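Home | Stories | People | Archive | Subscribe

Thirty-two winters of other people's coats

March 2025
By Ita Nic Giolla

Ghazal Dehghan learned to reline a coat at her aunt's kitchen table, with a seam ripper and a bedsheet. She now runs Bagheri, an alterations shop on the main street in Rodemstead, and has been there for 32 years. The sign still carries her aunt's name.

"People ask for Mrs. Bagheri and I say yes," she says. "It's easier."

The shop is one long room with a counter at the front and three sewing machines along the left wall. Finished work hangs on a rail by the door with paper tickets pinned to the cuffs. Most of it is plain: hems, zippers, trousers let out at the waist. Coats come in from October on, and by December she stops promising dates.

A full reline takes her two days. She takes the old lining out whole, presses it flat and uses it as the pattern for the new one. She doesn't work from measurements if she can avoid it.

"The old lining tells you how the person stands," she says. "If one shoulder drops, the lining has already stretched there. You cut it the same way or the coat will pull."

She buys most of her lining from Skeladska, a mill supplier that sells by the bolt. She used to buy short ends from a market trader, which cost less, but the colors never matched from one visit to the next. A customer once got brown sleeves and a slightly different brown body. He wore it for years and never mentioned it. She still thinks about it.

Prices are written on a card taped to the counter. A trouser hem is the cheapest line and a leather zipper is the most expensive. She turns down wedding dresses.

"I did them for a while. Everyone cries. The mother cries, the bride cries. I like coats."

Teaching

Since her aunt retired, Dehghan has taken on three apprentices. Osamu Nagano, the most recent, came to her from a restaurant kitchen and stayed. He does the hand finishing now, and she says his buttonholes are better than hers.

"She made me do 74 before one went on a customer's coat," Nagano says. "I kept them all on one strip of cloth. It's in the drawer."

Dehghan says she wasn't counting, but doesn't argue with the number.

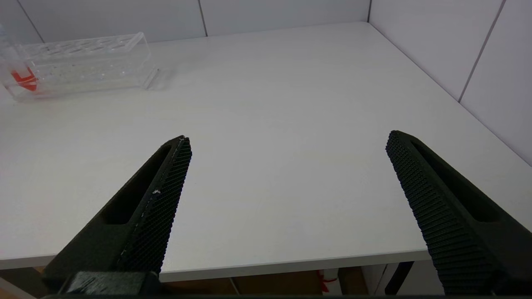
What comes next

The lease is up next year. Her landlord, Aarne Suominen, has offered to renew it, and she hasn't decided. Her knees don't like the floor, and the bus from Flavov, where she lives, runs less often than it did. Nagano would like to take over the shop. They have talked about it twice, both times while working.

"If he wants it he can have the machines," she says. "The iron I'm taking home."

She has a gray wool coat of her own hanging in the back with the lining half out. It has been like that since last winter.

Contact us | Copyright Rodemstead Stories | Back to top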